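Progress report 2: End effector comparison for belt-to-bin sorting
Prepared for: Teodor Matei, Diltley
Prepared by: Huiling Lu and Abelardo Cabrera, Dredovcombe test cell
Date: 2022-06-28

1. Status

Work package 2 is on schedule. The Bovel hand has completed its planned run of 700 pick attempts. The Yuan hand has completed its wiring checks and bench calibration but has not started its main run. No change to the budget is requested.

2. Setup

The cell is unchanged from the January report. Parts are taken from the belt and sorted into bins below it by part type. Both arms run from the same controller, with the same speed limits and the same grip force ceiling. The head camera is the only vision input. Wrist cameras were left out of this phase so that differences in pick rate can be traced to the hand and its control settings.
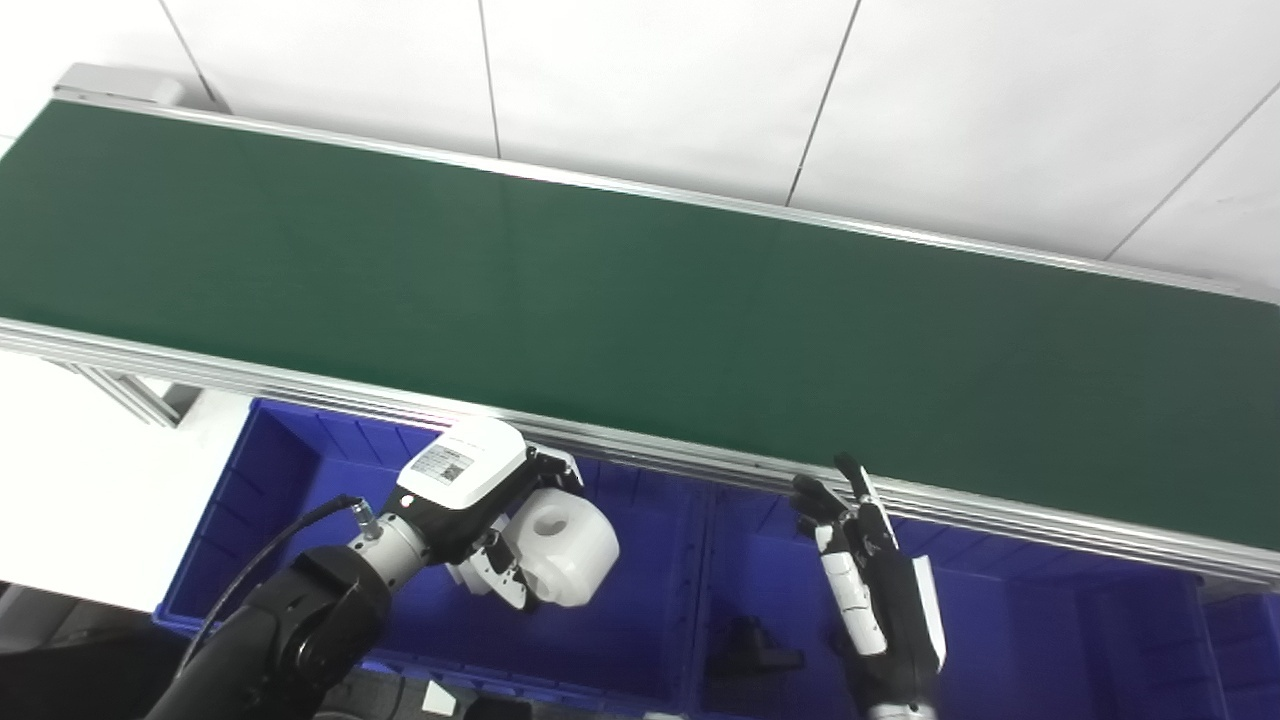
Figure 1. White test part held in the left gripper, below the near rail of the conveyor.

3. Grasp results

Of the 700 attempts, 27 ended in a failed grasp or a drop. Xiaoqing Xiao reviewed the logs for all of them. Most fall into two groups: the thumb closed before the fingers had settled, or the part turned during lift. The first group was reduced by adding a 15 ms delay to the thumb command. The second group remains open.

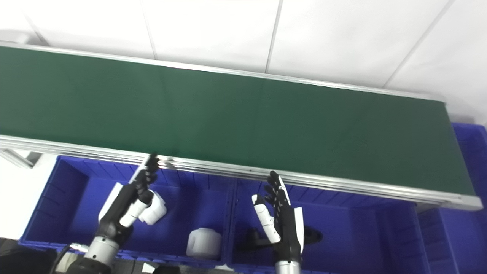 Bin detection was added to the sorting software in this period. The earlier version used fixed drop positions and did not check the contents of a bin before release. The new version segments the bins against the belt and the wall, then looks for parts inside each one. The blue plastic separates well from both the green belt and the white panels, and a white part on its side in the left crate is an easy case. A dark part behind the right hand is harder, as the hand covers some of its outline. Guoqing Gu is testing a rule that moves the hand clear before the bin is read.

4. Arm rest position

The rest position was raised to shorten travel to the belt. Average cycle time fell, but the hands now take up more of the head camera view between picks. We consider the trade acceptable for the current part set and will repeat the check with the Yuan hand.

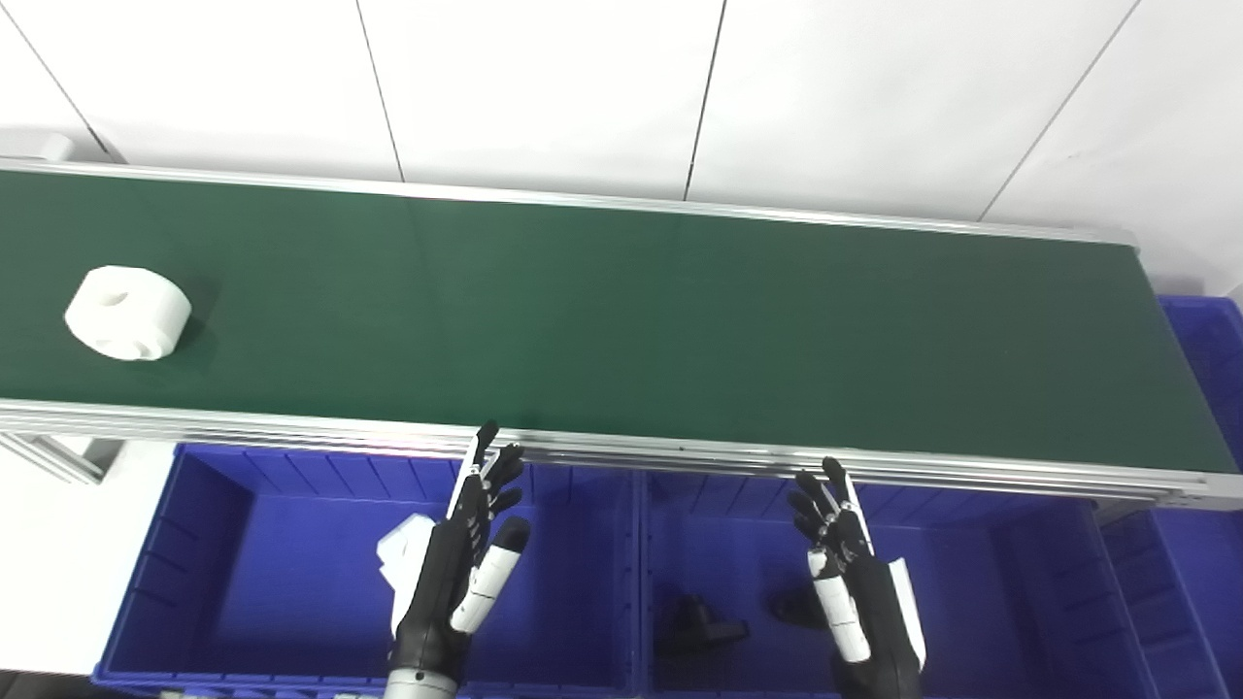 Figure 2. Both hands raised at the near rail, with a white part on the left end of the belt.

5. Open issues

Cable routing on the left arm needs further work. Strain readings at the wrist connector rise when the elbow is fully extended, and one connector has been replaced. A longer service loop is being tried.

Picks close to the front rail are still slower than picks from the middle of the belt. The planner holds a wide margin from the metal edge, and the fingers often need a second approach.
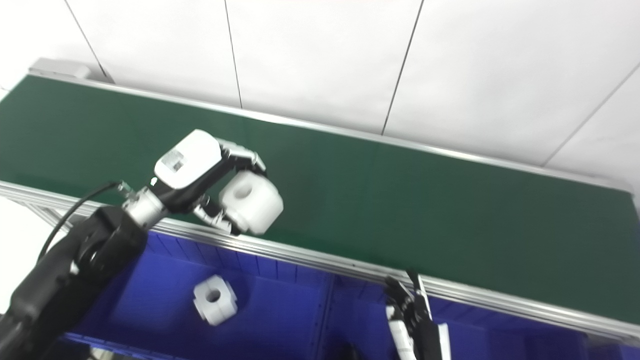

Reducing that margin is possible in software, but we would like contact data from the fingertips first. Abelardo Cabrera has drafted a short test for this, using low speed and a lower force ceiling. It can be run without changes to the cell.

6. Next period

Complete the main run with the Yuan hand using the same part set and attempt count.
Repeat the rail margin test on both hands.
Close or reclassify the part rotation failures.
Deliver the comparison table and raw logs to Diltley with report 3.

One decision is needed from Diltley: whether the spare Bovel hand may be kept at Dredovcombe until the rail tests are finished. The current loan covers the main runs only.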